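Traltmont Linked-Plate Gripper, wrist-camera version
Equipment Hire and Evaluation / End Effectors / Electric

Hire reference: 649
Supplied by: Rorbridge Equipment Service
Status: available for supervised trials from May

The Traltmont is an electric gripper for light disassembly and cable work. Its moving parts are flat black plates joined by hex-socket screws, and the plates can be changed on the bench with ordinary hand tools. It is offered to colleges, repair workshops and recycling firms that wish to compare grippers before committing to a purchase.

Specification
Maximum opening: 152 mm
Grip force: adjustable in 17 steps
Camera: compact colour unit at the wrist
Controller: Flevura desktop controller, supplied with the gripper
Mounting: standard flange, adaptor plate on request
Minimum hire: 7 working days

Comparison with the Enriquez parallel gripper
Both grippers were tried on the same arm and with the same controller. The Enriquez is the stiffer of the two and holds flat sheet parts more firmly. The Traltmont has the slimmer outline at the tips and was found easier to bring down between a drive cage and a main board. It is, however, bulky behind the linkage, and users should allow for the rounded housing when planning an approach over the side of a case.

Desktop computer towers were chosen as the test item. They combine sheet metal, plastic latches and flexible cable in a small space, and they are readily available in quantity.

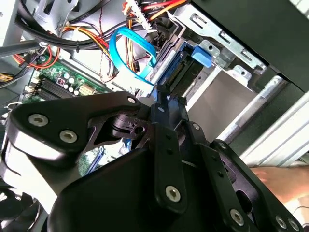
Trial work on an open desktop tower.
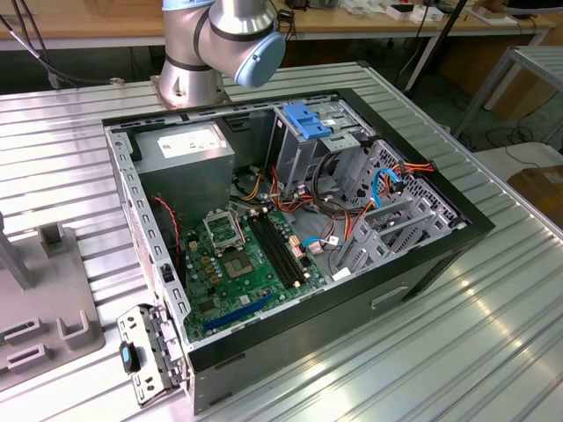 Leanne Yeoman asked that prospective hirers be told plainly about the cables. In her view the linkage deals well with latches and rails, but a flat data cable can slip between the plates when the gripper closes from above, and she would approach it from the side every time. Her comments have been passed to the supplier, and a narrower fingertip set is under consideration.

Camera
The wrist camera gives a close view of the working area, although the gripper itself takes up much of the picture. Where the position of the whole case must be judged, a second, fixed camera is recommended. The controller accepts both views and records them together. Hirers may use their own fixed camera, subject to a compatibility check by Wayne Cheetham before delivery.

Safety
The arm must be stopped before hands are placed inside the plates' range of movement. Computers and other electrical items must be disconnected from the mains before work begins. A risk assessment form is sent with each booking and must be returned signed.

Included in the hire
Gripper with wrist camera, controller, power lead, flange screws, spare plate set, printed handbook and carrying case. The robot arm is not included.

Bookings and technical questions should be addressed to Amber Mapplebeck at the equipment desk, quoting the hire reference. The desk closes at 4.30 pm.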